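**Wanted: people who doubt their houseplants clean the air**

You have probably read that a few potted plants will freshen up a living room. I have read it too, mostly on the tags of plants somebody wanted to sell me. Billwood is looking for 17 households to help us check the claim at home, starting in August.

You would keep a small air meter running for 8 weeks. We bring the plants for half of that time and take them away for the other half. Once a week you fill in a short form: windows open or shut, anything fried, anyone painting. Please don't guess – a blank is more use to us than a made-up answer.
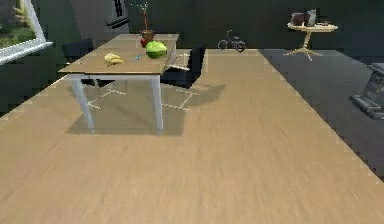 Smokers' homes are fine, and so are homes with pets that leave plants alone. If you already own more than 4 large plants, we can't take you this round.

Pay is $103, sent after the last form comes in. You don't keep the meter. I can't promise you cleaner air, and I would be wary of anyone who does.

To sign up, write to Edit Hegedűs at Billwood with your town and the size of your main room. Questions about the meters go to Kerubo Muriithi.

Posted Jul 11, 2026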